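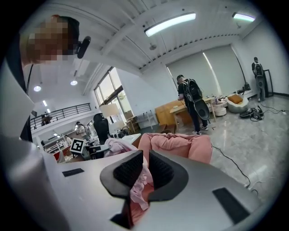

Jade Naylor asked whether anyone really needs to fold cleaning cloths, and couldn't they just live in a bag under the sink like everyone else's?

Fair question Jade, and I did the bag thing for years! Then I'd go in for a duster and come out with the one I'd done the oven with.

So this is my Saturday thread on cloths. Put the kettle on.

Reading time: 2 minutes

First thing — sort by job before you fold anything. Basins, glass, floors, everything else. I do mine on the bed with the radio going and it's the nicest bit of the whole business.

Folding: thirds one way, then half, then half again. Thin ones I roll, they never stay flat anyway.

I bought a bundle of 200 from Skarneo in November (yes, 200, I split it with my sister and the church hall in Kamley) and they've washed up lovely. No softener though!! It makes them slide over the water and leave it behind.
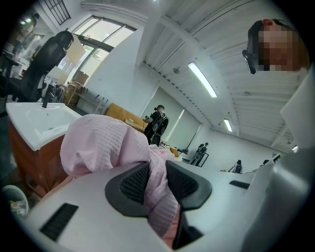 Basins are where I get fussy. One cloth for the taps and the bowl, and it doesn't go anywhere else, ever. I like a waffle weave for it, same sort of thing as that light pink one, and a glossy white basin with a black tap is exactly the combination that'll have you wiping every day — limescale shows on the black and everything else shows on the white. Dry the tap last, with a corner you haven't used yet.

Dénes Balogh swears by a splash of vinegar in the rinse. I've tried it and the cloths were softer, but the utility room smelt like a chip shop till Monday.

When one goes thin in the middle it gets a snip off the corner and moves to floors. After that, bikes. After that, bin.

Right, I've got a heap of them still to do. Tell me your fold, I'm always up for a better one.

Last updated: Jan 5, 2019

Contact | Back to top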